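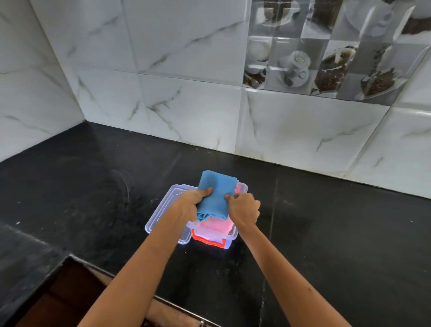
The Year of the Dish Towel

January 25, 2020

I own too many dish towels. I know this the way other people know their cholesterol is high, meaning I was told by somebody else and did nothing for months. My sister counted them in August, when she stayed with us during the great dishwasher failure, and she got as far as 18 before she stopped and just looked at me.

In my defense, they come into the house on their own. Two were a wedding present. One has a map of Estonia on it and came from Priit Luik, who used to live upstairs and gave everybody a map of Estonia sooner or later. I can't throw out a map of Estonia. I can't dry a skillet with it either, so it has lived at the bottom of the drawer since he moved, getting flatter.

The drawer is the real problem. It's the one next to the stove, and it has not closed properly since we moved in. You push it, it goes in most of the way, and a corner of terry cloth pops up and waves at you. My husband's method is to push harder. Mine was to take out whichever towel was on top and leave it on the counter, where it became, legally speaking, in use.

So this morning, with a pot of coffee and no plans, I emptied the whole thing and started folding cloths into clear plastic boxes, the kind with a locking clip on each end. The pink one went in first and lay down like it had been waiting for this its whole life. The blue one is thicker and has opinions. I folded it flat and it was too wide. I folded it again and it was too tall. Rolling one end under before folding the rest over seems to be the trick, and I will be insufferable on the subject at dinner.

Rules I made up as I went, in case you're standing in front of a drawer of your own:

Anything with a scorch mark goes under the sink and is now a rag. No appeals.

Anything that smells like the back of the drawer gets washed before it gets a box.

Linen goes with linen. It sulks otherwise.

The Christmas ones go up on the high shelf with the roasting pan – I'm not looking at a reindeer in January.

Fava, who is a cat and should have been no use at all, claimed the rag pile early and had to be lifted off it so I could add to it. She got back on. We did this for nearly an hour.

The drawer closes now. I've opened and shut it more times today than I did in all of last year. The boxes are going in the cupboard over the fridge, where I can't reach them without the step stool, so I suppose we'll be drying our hands on our jeans until one of us gets the stool out. Estonia stayed in the drawer.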